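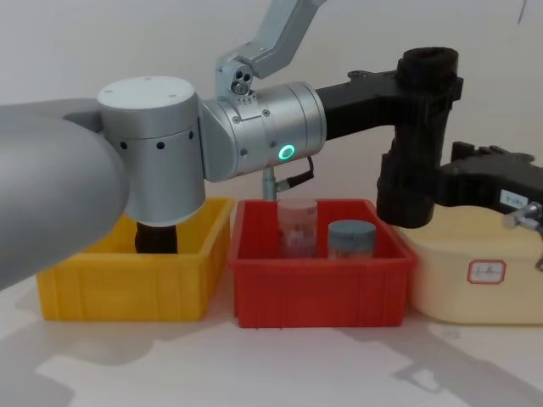 Gearóid Coughlan asked, before I'd even got the lid off my pen, whether the October minutes were ever going to be put right, as they had us spending 451 pounds on bulbs when it was the hedge. He's quite right and I've changed it. Sorry, all!

Collholm Allotments, minutes of the spring meeting, 16/04/2023

Eleven of us came, plus a baby. Apologies from the Prumthorpe end (the road's up again).

1. Water
The big one, so we did it first. The new tank by the Udow gate holds 2,000 litres and I think it's lovely, but the tap is far too low for a proper can. Tiruwork Habte said she'd been filling hers with a jug, which takes an age. We agreed to raise the tap on a couple of blocks. Gearóid will do it, and I said I'd hold things.

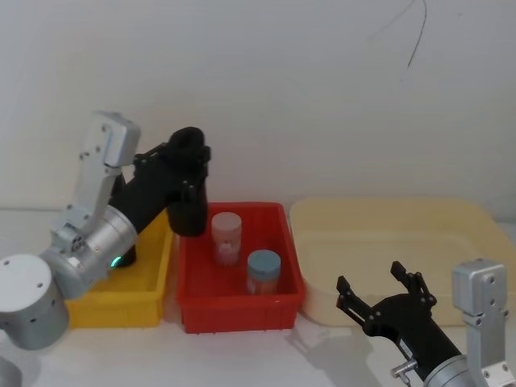 Two arms at the table, with yellow, red and cream containers between them.

2. Rents
Going up to 68 pounds a plot. There was a bit of grumbling, me included, and then we voted for it anyway. Half plots stay as they are until next year. If you pay by cheque please write your plot number on the back, I had three last time that could have been anyone's.

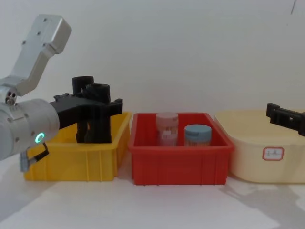

3. Seed potatoes
We ordered 300 and they've come, mostly earlies. Tiruwork has them chitting in her spare room and would like her spare room back! Please collect before the end of the month. Long talk about slugs followed, which I've left out.

4. The shed
Tefera, the builders, have quoted for the roof but left out the guttering, so I'm to ring them again. Gearóid thinks we could patch it ourselves. The rest of us remember the last patch. Left until we've got a full price.
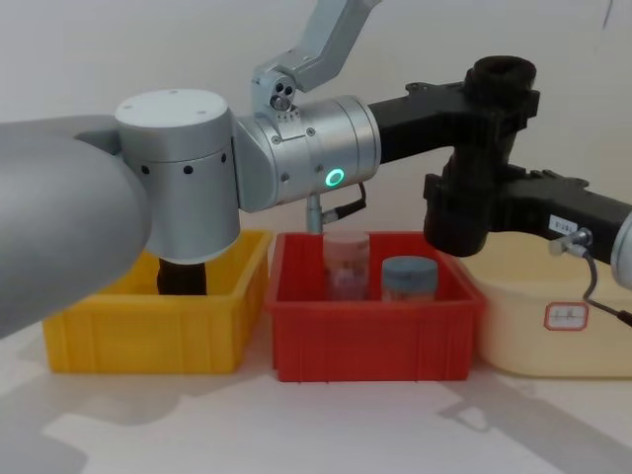 A black gripper in the yellow bin, second arm to the right.

5. Anything else
Bonfires: still only after dusk, and do check for hedgehogs. Someone has been putting rhubarb leaves in the path by plot nine, please don't. The gate code is changing, ask me for it.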